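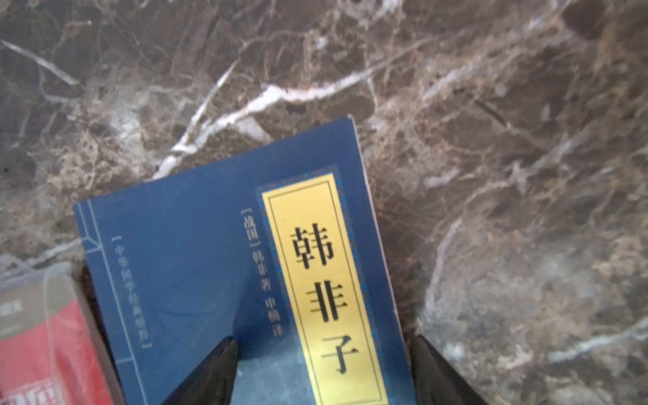
Can a robot pack a school bag yet?

I went over to the Fleltar workshop in Plidville in December because I'd heard they had two arms packing backpacks, and I have a kid who can't manage it with two hands and a lot of yelling. So yes, I was curious!

Myung-ja Geum runs the project, which she calls Jekside. Her list is short: books in, calculator in, pencil case in, zip it up. She told me her team has logged 223 tries so far, and 65 of them ended with a fully packed, closed bag. I was kind of impressed (my house isn't doing much better).

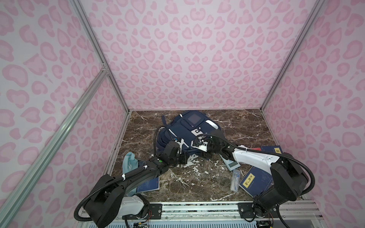
Two arms at the backpack, with books and a calculator nearby.

Geum says books are the easy part. They're stiff, and they stay the shape you left them. Bags sag, straps flop over the opening, and a zipper needs one arm to hold the cloth tight while the other one pulls. A good run takes her machines 90 seconds per item, so don't plan on it before the bus comes. She wants to try lunch boxes next, and I asked about gym shoes, and she just laughed. 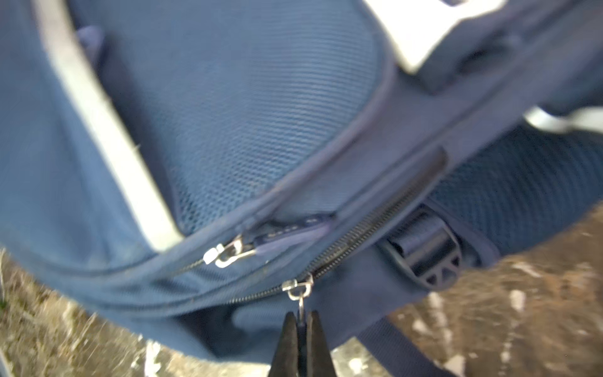

When could I buy one of these for my house?

Geum won't name a year. She wants shops to try it first, on returns and gift packing, and there are 2 stores in town she's talking to now.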